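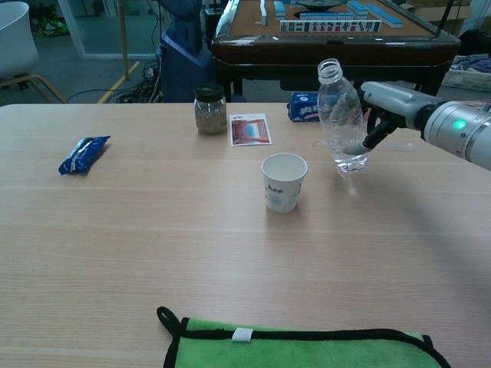

The arm at the pouring table, gripper closed on an uncapped water bottle beside the paper cup.

The fault that stopped work at Prombridge in February took less than a second to happen and most of a fortnight to understand. A robot arm that had been pouring water into paper cups closed its gripper too hard, crushed the bottle and sent water over the table, the floor and a cable connector.

"It wasn't dramatic," says the engineer who was on shift that Tuesday. "There was a crack from the plastic and then my sleeve was wet. I reached for the stop button and hit it on the second try, which still bothers me."

The arm runs on control software from a supplier called Savchuk, and the gripping routine was written in-house under the project name Groritz. The grip force for a soft bottle was set at 5 newtons. For a full jar it was much higher. When the operator switched tasks that morning, the screen showed the bottle setting, but the controller had kept the jar value from the run before.

"The display told us what we'd asked for," she says. "It didn't tell us what the arm was doing. We'd all been reading it as if those were the same number."

They had 400 pours on record before the accident. Going back through the logs, the team found 26 where the force was higher than it should have been. None of those had been reported. In most of them the bottle had bent a little and sprung back, and the operator had carried on.

She is plain about that part. "I did some of those runs. You see the side of the bottle dip and you think it's a thin bottle. You don't stop a session for a thin bottle."

The water was the bigger worry. A connector on the floor got wet while it was live, and the arm's power was not cut until the stop button was pressed. No one was hurt. The site at Brenarness, where the same routine was in use, was told to stop pouring the same afternoon.

The repair itself was short. The controller now reads its force value back to the screen before each grip, and if the two figures differ the arm will not close. There is also a ceiling on force for anything listed as a soft container. Connectors have to be raised off the floor before any work with liquids, and there are 2 stop buttons in place of one, on opposite sides of the table.

Pouring has started again at Prombridge. Brenarness is waiting for its second button to be fitted.

Asked whether she trusts the arm now, she takes a while to answer. "I trust the number on the screen more than I did. I still stand on the side where the button is."

The written procedure for changing tasks is being redone. The old one ran to a single line, and it said to check the display.

We use cookies to improve your experience on this site. By continuing to browse you agree to our use of cookies. Accept | Manage settings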